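**Fovatia Neighbourhood Reading Program – progress report to the Boiko Fund**

Mar 5, 2024

Dear Nomvula and everyone at the fund, 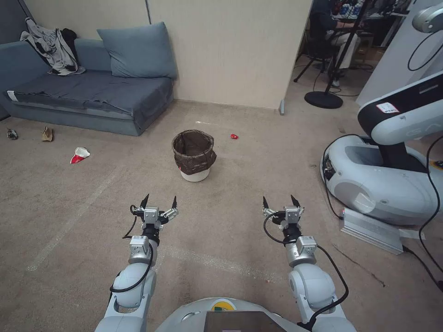
I promised you a proper letter once the summer rush was behind us, and I'm sorry it has taken me a bit longer than I'd hoped. Your second payment arrived safely and we've put it to good use, so let me go through where we are, what has gone well and where I think we need to change our minds before June.

The short version is that the program is running in 4 places now, up from two when you last heard from me. The Nusiritz hall and the school library were already going. We've since added the laundromat on Sovutov Road (more on that below) and the community health centre, where the nurses asked us to start a story time for families waiting on appointments.

### Borrowing and attendance

We lent out 614 books between the start of spring and the end of January. I'd set our target at five hundred, so I was very pleased, although a fair share of that came in one burst over the school holidays when the picture books barely touched the shelf. Chapter books for the eight to ten crowd are still slower than I'd like. The children tell me the covers look old, and they're right – most of them came from a school clear-out and have that brownish look about the edges. I'd like to spend part of the next payment on new ones, and I've put a line for it in the revised budget.

Thirty-three families are now registered, and the regular Nusiritz group has settled at 11 children, with a few extra cousins when it rains. Two of the mums in that group have started reading aloud in their own languages before we do the English version, and it has changed the feel of the whole hour. The little ones go very quiet for it. One of the grandfathers, who used to wait outside in the car with the radio on, now comes in and takes the chair nearest the heater.

### The laundromat shelf

You asked some fair questions about this one in your last letter and I did wonder myself. The owner gave us a corner by the folding table and we keep a low shelf there, no sign-out sheet, take one and bring it back whenever. Returns have been patchy. We topped it up twice before Christmas, then a bag of books turned up that weren't even ours, so I've stopped trying to balance the ledger for that site. I would still like to keep it going. Parents who would never walk into the library have asked me there about the holiday sessions, and three of the new families found us that way.

### What hasn't worked

The evening sessions for teenagers, I'm afraid. We ran them for six weeks and got the same two girls each time, both lovely, both mostly after somewhere warm to do their homework. I've spoken with them and they'd sooner help with the younger group, so that's what they do now and we've closed the evening off. The hall hire we saved has gone across to bus fares.

Printing also cost more than I allowed for. The flyers had to be done over when the health centre changed its opening hours, which was nobody's fault, and I've covered the difference out of our raffle money so it doesn't touch the grant.

### Between now and June

I'm hoping to finish labelling the donated books by colour band, run the autumn holiday program at two sites, and sit down with the school about sharing their storeroom. Our current cupboard is full to the point where the door has to be leaned on. I'd also like to bring the families together for a morning tea, and you would be most welcome, Nomvula, if you can get away – the scones are very good and somebody always brings too many.

The spending summary is attached behind this letter with the receipts in date order. If anything looks odd, please ring me at the hall in the mornings, as I'm hopeless with email once the children arrive.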